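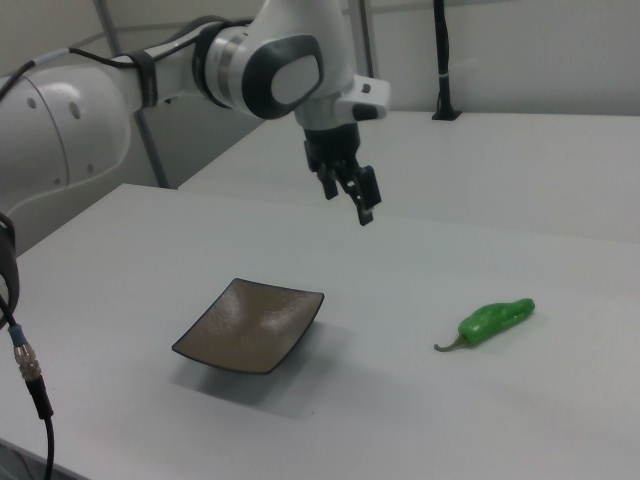 ## 4.2 夜市开幕式:名人到场与观众停留

数据取自 Cetstead 步行街夏季夜市,7月,共4晚。问卷221份有效。街长600米,舞台在东端,Zepeda 广场一侧,西端接公交站。访谈商户16家,多为餐饮,另有卖花的、修表的、一家旧书店。书店老板中途退出过一次,后来又补录,编码时按同一受访者处理。

先说嘉宾。首晚请的是本地电台 Ikow 的早间主持人,第二晚是 Bema 乐队,第三晚无嘉宾(对照,其实是原定的人临时来不了),第四晚又是电台主持人,加一支小学合唱团。严格讲这不算实验设计,顺序没有随机,天气也没控制。第二晚有小雨。下面的比较都要带着这一点看。

停留时间。问卷问的是“到达时刻”和“打算几点走”,后者是意愿,不等于实际离开。有嘉宾的三晚,受访者打算待的时间普遍更长,首晚最明显。但首晚也是开幕,有倒数、有亮灯、有主办方讲话,各种因素搅在一起,拆不开。第四晚同一位主持人再来,效应弱了很多。新鲜感的解释说得通,合唱团家长的解释同样说得通:家长等孩子唱完就走,停留意愿被演出时刻表框死了。后续分析把自报“有家人参加演出”的受访者单列,剩下的样本偏小,只作描述,不做检验。

位置的影响比预想的大。东端受访者多数能说出当晚嘉宾是谁,西端不少人答“不知道有人来”。音响只覆盖街的东半段,中段有回声,商户抱怨集中在这里。一位卖凉面的店主说:“听得见响,听不清说什么,客人站住了,又不进来。”同类说法在中段商户里反复出现,编码为“驻足不消费”。西端商户则几乎不提舞台,提得最多的是公交末班车和停车。

图4为白色桌面、白色机械臂与朝下的黑色夹爪。

消费。商户不愿给流水,只肯给“比平时好/差不多/差”三档,按晚填。首晚东端“好”的居多,西端“差不多”居多。第二晚下雨,全街偏差,唯独有雨棚的几家例外。第三晚没有嘉宾,东端回落,西端基本没动。由此得到一个较弱的推断:嘉宾带来的人流停在舞台附近,向西扩散有限。若主办方的目标是整条街受益,把预算全压在一个名字上未必划算,分两处小舞台可能更合适。本研究没有两处舞台的数据,此处只是提出。

关于“知道是谁”和“为谁来”。两题容易混,预调查时就有人答串。正式问卷改成先问来的原因(可多选),再问是否知道嘉宾。改后情况好一些。选“为嘉宾来”的人以中年听众为主,提到常听早间节目;年轻人更多选“路过”“吃东西”“朋友叫的”。Bema 那晚相反,年轻人里专程来的多,不过雨天样本少,不宜多说。还有一类回答未预料到:来看“以前住这条街的人”。主持人早年在 Zepeda 广场附近住过,老住户把他当邻居,不太当名人。有受访者写:“看看他胖了没有。”这类回答单独编为“熟人型”,与文献里讲的名人吸引力不是一回事,现有量表也测不出来。

编码由两人独立完成,分歧之处由 Eliseo Villaseñor 裁定。分歧主要在“熟人型”与“怀旧型”的边界:说“小时候这里也亮灯”的算怀旧,提到具体的人才算熟人。两者都有的,双重编码。“驻足不消费”一项起初也有分岐,后来规定只收商户的说法,不收顾客自述。

几点局限,先记在这里,讨论部分再展开:

- 只有一条街、一个夏天,外推要小心。
- 问卷在傍晚发放,夜里晚到的人基本没覆盖。晚到的人恰恰可能是冲着压轴来的。
- 商户三档自评太粗,“平时”指什么各人理解不同。有人拿去年夏天比,有人拿上周比。
- 拒答没有逐晚登记,雨天拒答明显多,具体多多少说不清。
- 嘉宾出场费未能取得,成本一侧空缺,划不划算只能讲到定性为止。

另,主办方自己的人流估计与本文口径不同。对方把从公交站穿行的通勤者也算了进去,所以第三晚的数字看上去并不低。本文只用问卷和访谈,不采用该估计,附录里列出供对照。商户对第三晚的评价比较一致:人有,走得快。修表师傅的原话是“下班的还是那些下班的”,这句在在编码时归入“日常人流”。

下一节转到合唱团家长的访谈,样本单列,题目也不一样。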